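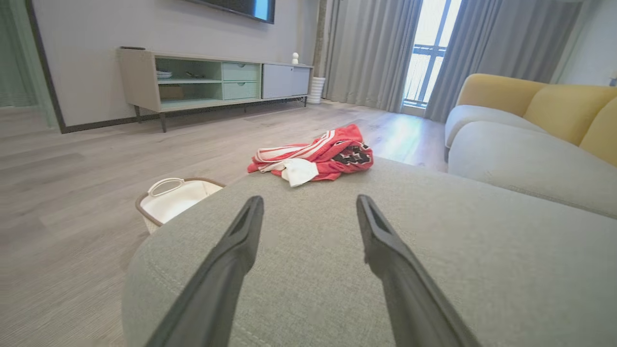
Two-fingered gripper over an ottoman in a furnished living room, with a red garment at the far edge and a laundry basket to the left.

Flilov is a robotic tidying system used in furnished rental apartments in the city of Plalten. It is operated by Zidus, a property services company that manages 1,578 apartments, and is used mainly at the Pearce, a residential complex of 300 units. The system picks up clothing, towels and other soft items left in living areas and places them in a basket for sorting by housekeeping staff.

Background

Before the system was introduced, each apartment at the Pearce was prepared between stays by a team of two housekeepers. One worker cleared the rooms of linen and belongings while the other cleaned the kitchen and bathroom. Company work logs identified clearing as the task with the most bending and carrying, and the one most often left unfinished when several guests departed on the same Saturday.

Operation

A Flilov unit carries an arm with a two-fingered gripper and a small camera at the wrist. The camera gives a close view of the surface below the fingers, which is used to judge where a fold of fabric can be grasped. Crumpled garments are harder for the system than folded ones, and small cloths lying against larger pieces are frequently lifted together with them. The gripper does not handle dishes, figurines, vases or remote controls, all of which remain the work of staff.

The unit works in one room at a time. When a grasp fails three times, the item is left in place and marked on a list sent to the housekeeper assigned to the apartment. Belongings thought to have been forgotten by guests are set aside by hand, and the decision to return, store or discard them is made by an employee.

Effects on staff

Housekeepers at the Pearce now work singly in most apartments, with a second worker shared among several units on each floor. Zidus did not reduce the number of housekeeping positions during the first year, but it stopped hiring seasonal workers for the summer. A new position, floor operator, was created to move the machines between apartments, charge them and clear faults. It was filled from the existing housekeeping staff after 600 hours of supervised operation had been completed.

Employees reported less back strain and fewer late finishes. They also reported that working alone made the day longer and quieter, and that newer staff had fewer chances to learn from experienced colleagues. Paired shifts were restored one day a week in response. Operators objected to an early rule that counted machine faults in their performance reviews, and the rule was withdrawn in October.

See also

Domestic robot
Housekeeping
Robot end effector
Serviced apartment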